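Residence Diary, Soriano Building, Upper Floor
Entry for Monday, July
Kept by Hema Kaimal, Facilities and Interiors

8:10 a.m. Opening of the floor

The floor was unlocked and the alarm panel reset without incident. The night log recorded one entry, a delivery left at the freight door for Wundwood, which was signed for and carried up before the first staff arrived. The parcel contained the replacement felt pads for the chair legs. The quantity was checked against the order and found correct.

Air conditioning was set to the summer schedule. The tenants had written on Friday's sheet that the far end of the room was cold in the mornings and close by mid-afternoon. The setting was left one step higher than last week. I have asked that no one change it until the end of the month so that a fair comparison can be made.

9:25 a.m. Floorboards

The Wundwood fitter examined the boards along the window side, where the finish has dulled between the entrance and the first row of desks. His opinion is that the boards themselves are sound and that the dullness comes from the cleaning product used over the winter. He recommends a change of product and a single light recoat, to be done in two halves so that the room need not close.

The area to be recoated is 314 square feet. His written estimate is to follow. I noted for the file that the previous estimate, received in spring, was for the entire floor and came to 4000 dollars, and that management declined it. The reduced area should be considered on its own merits.

Two boards near the kitchenette door move slightly underfoot. He will refasten them at the same visit at no charge.

10:40 a.m. Lighting

The pendant lamps were dusted early, with the ladder borrowed from the floor below and returned before ten. One pendant had been reported as flickering. The lamp was reseated and did not flicker again while I was present. It will be checked on each of the next three mornings and the result entered here.

The Dridik representative telephoned regarding the curved ceiling track. He proposes to replace the end caps in the autumn under the existing agreement. I accepted the proposal in principle and requested a date in writing. He also asked whether the fluorescent fittings are to be kept. Management has made no decision on the matter, and I told him so.

11:30 a.m. Midmorning walk of the floor

The room was in ordinary use at the time of the walk. Staff were on their feet in the open part of the floor, several of them with headsets on, and the conversation was moderate. The light was good throughout. With the pendants clean the center of the room has a more finished look than it had last week, and I was pleased to see it.

Cables remain the principal housekeeping matter. White cables were lying in a tangle on the boards at the left side of the room, in a part of the floor that people cross. I have raised this in two previous entries. The flat cable covers ordered from Drultosari are now promised for this week, under order line 921, and I have asked to be told the moment they reach the freight door.

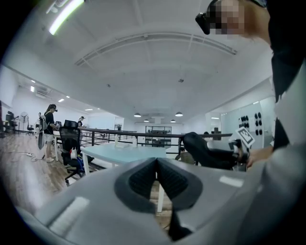 1:15 p.m. Correspondence

A reply was sent to the tenants on the question of desk positions. They wish to turn the desks on the right so that the chairs face the wall. I have no objection, provided that the walkway keeps its present width and that the floor boxes stay within reach. A sketch was requested. Once it arrives it will be placed with the lease papers.

A second letter concerned the storage room. The shelving was measured in May at 110 inches along the long wall, and the tenants' own figure is a little shorter. I will measure again with their office manager present so that both parties work from the same number.

The building owner has asked for the half-year summary by the end of the month. The sections on flooring and lighting can be drafted from this diary. The section on furniture will have to wait for the chair inventory, which is incomplete.

3:00 p.m. Chairs

Fitting of the new felt pads began with the chairs nearest the entrance. The old pads came away easily, though the adhesive did not, and the work went more slowly than planned. A plastic scraper and warm water proved adequate. Solvent was not used, in keeping with the fitter's advice about the finish.

One chair was found to have a cracked caster and was moved to the storage room with a tag on it. It is not to be returned to the floor until the caster has been replaced.

4:45 p.m. Matters carried forward

Written estimate from Wundwood for the partial recoat.
Date from Dridik for the end caps.
Cable covers from Drultosari, to be laid on the day of arrival.
Remaining felt pads, to be fitted before the floor opens tomorrow.
Pendant lamp, first of three morning checks.

The floor was still occupied when I left. The tenants' office manager has the key and will set the alarm.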